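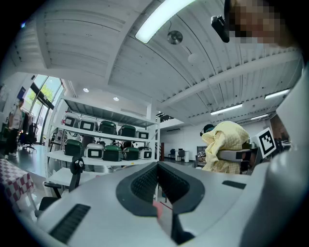 # Soft furnishings task: how tidy is tidy?

*Thread in: Collecting and Labelling. Started September 13, 2021*

**gusset_and_hem**

Right, I need some opinions before I commit us to another fortnight of this. We're gathering hand-held gripper demos for a home tidying policy at Wukcombe, and the current task is armchair stuff: pick up a crumpled cloth from the seat, straighten it out, fold it, put it down next to the cushion. Two grippers, one per hand, marker cubes on both, head camera on top. The target is 3000 good episodes and I'd like to get there before everyone's wrists give out!

My question is about the start state. The task sheet (I wrote it in August, so I've only myself to blame) says "cloth crumpled on seat, cushion at back". That's it. So what happens is each person has their own idea of crumpled. One of us does a sort of polite scrunch that's half folded already. Another balls it up like they're about to throw it at someone. I went through a batch last night and I could tell who'd recorded what from the cloth alone, before anybody's hands came into view.

Do I write a proper reset procedure, or is the mess a good thing?

**ninepin**

Mess is good. Leave it alone. If you script the reset you'll get one crumple a few thousand times over and the policy will fall to bits the first time it meets a cloth it doesn't recognise. We did this on the Bovside kitchen set with tea towels, had a lovely neat reset, and it cost us the whole batch. It could fold that one towel from that one heap and nothing else.

**tallow**

Going to disagree with ninepin a bit. There's a difference between varied and just whatever people fancy. If each person has a habit then you haven't got variety, you've got a handful of habits, and they're tangled up with how each person moves as well. So the model sees a polite scrunch and also sees that person's slow left hand, every time. I'd script the variety. Make a little deck of start cards (ball, drape over the arm, flat with one corner turned under, stuffed down beside the cushion) and draw one each time.

**gusset_and_hem**

Ooh, I like the cards. How many did you have?

**tallow**

We had 12. Started with more but people groaned. Shuffle, draw, set it up, don't be too fussy about matching it exactly. The sloppiness you get from people copying a card badly is the nice kind of sloppiness.

**ninepin**

Fine, but cards slow you down. What's your reset time now, gusset? If it's quick I'd be loath to touch it. Half our day was people standing about deciding how to put a towel down.

**gusset_and_hem**

Quick-ish. The reset isn't the slow bit, it's the starts and stops, and checking that both cubes are being tracked before you go. I've got a bee in my bonnet about the cubes. If you come in over the arm of the chair with your right hand you end up rolling your wrist, and the cube tips away from where you want it. 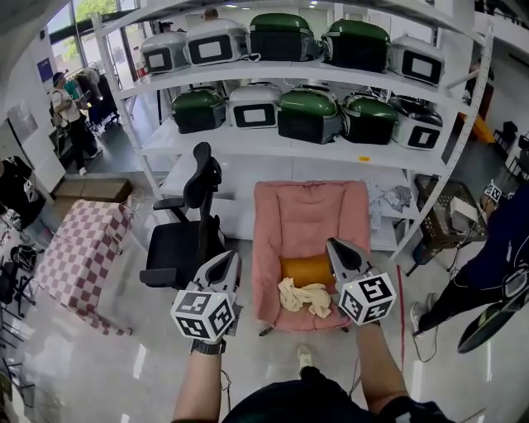 So I've been telling people to stand square on to the chair and bring their elbows in, and they hate it, they say it feels like carrying a tray. But the tracking drops fewer times when they do. I had 77 episodes chucked out of the last batch for lost tracking and nearly all of the ones I've looked at were right hand.

**morris_minor_key**

Hello, long-time lurker. We use the Morris rig and had the same fight. Can I put in a word for NOT telling people how to stand? The moment you do, everyone goes stiff. You get these careful little movements, you can see them thinking about their elbows. Folding a cloth is something everybody can do half asleep and you want that half-asleep version. I'd sooner lose some episodes.

**ninepin**

Agree with morris. Move the chair instead. Turn it a bit so the right hand has a clear way in, and let people stand how they like.

**tallow**

Turning the chair is good anyway! If it's always facing the same way with the same things next to it, you'll learn the room. Put the chair angle on the cards too.

**gusset_and_hem**

Hm, the chair angle is annoying me now, because I can't remember it moving much in the whole first batch. There's an office chair right beside it and shelving behind, so there's not loads of room to swing it round. But I could shift the lot out a bit. The floor's glossy and the armchair slides easily enough if you shove it with your knee.

What does everyone do about background, while we're here? Shelves full of hard cases, a clothes rack, big windows, people wandering about. I've left it all in.

**morris_minor_key**

Leave it in. Houses have stuff in them.

**tallow**

Leave it in but move it about between sessions. And watch the windows. We had a batch where everything recorded by one person was in the afternoon and everything by the other was in the morning, so the light gave away who it was.

**ninepin**

Oh, that's a nasty one.

**pocketlint**

Can I ask a daft one? When the cloth slips and you grab it again, do you keep that or bin it? Our Maltel checklist says bin anything with a second grasp, and I've always thought that's throwing away the useful bit.

**gusset_and_hem**

Not daft! I keep them if the person carries on without stopping. If they pause and laugh and look round at someone, it goes.

**ninepin**

Keep the lot, tag the slips. You can always filter a tag out later. Can't get the episode back if you've deleted it.

**tallow**

I'd tag as well, but I wouldn't mix them in straight off. Train without, then with, and see. We found it started fumbling on purpose, more or less: it had seen so many drop-and-regrab goes that it seemed to think dropping was step one.

**pocketlint**

Ha! OK, tagging it is. I'll ask about changing the checklist.

**gusset_and_hem**

Right, here's where I've landed, shout if it's mad:

- start cards, with the chair angle on them
- people stand however they want
- slips kept and tagged
- people swap between morning and afternoon

I'm still not sold on giving up the elbows thing, ninepin, so I'm going to run one session each way and count the dropped tracking in both. Will post the numbers when I've got them.

**ninepin**

Same cards for both sessions please, or it'll tell you nothing.

**gusset_and_hem**

Yes yes, same cards. Off to find some scissors.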